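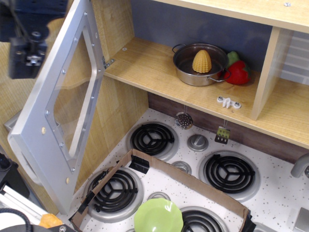

Eamon Duggan wrote in to say he threw out a third of his first batch because the plate kept creeping toward the back burners between runs, and asked how others keep a toy kitchen in order while recording. Most of what follows came out of answering him.

Home Workshop Kitchen Storage Tips by room Contact

Keeping a play kitchen tidy for robot demonstrations

Mark out the work area first. A cardboard border laid on the stovetop does the job and costs nothing. Cut the strips from a shipping box and fix the corners so they can't splay. Black tape is neat, but clips let you change the size later.

Choose what moves and what stays. If the task is on the stovetop, leave the pot and the vegetables up on the shelf and don't fiddle with them. You do want variety, but add it on purpose and write down when you did.

Decide where the oven door sits. Open is fine, as long as the arm has room beside it. Check the hinge screws before each session with a hand screwdriver – a drill will strip them.

Mind the cable. Leave enough slack for the gripper to reach the far burner, then run the arm through its full range by hand before you record anything.

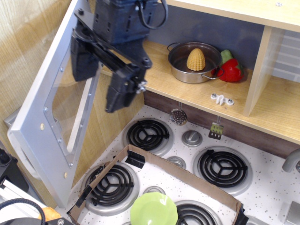

Green plate inside the cardboard border, gripper clear of the shelf.

Reset the same way every time. Put the plate back inside the border, lift the gripper, then start the next run. At Wedville we had two people on this, one driving and one resetting, and swapped at morning tea. Tired drivers make jerky demonstrations, and the system will learn the jerks along with everything else.

Keep your failures in a separate folder. Xolani Naidoo sorted the Noonan set in March and kept 2168 runs out of 3452. The rest weren't deleted – a few turned out handy later for teaching the arm what a missed grasp looks like.

Wipe the stovetop with a barely damp cloth and dry it before you start. Skip spray cleaners, as they leave streaks that catch the light.

Label the storage tub with the name of the set and the colour of the plate used. Toy dishes look much alike after a few months in the cupboard.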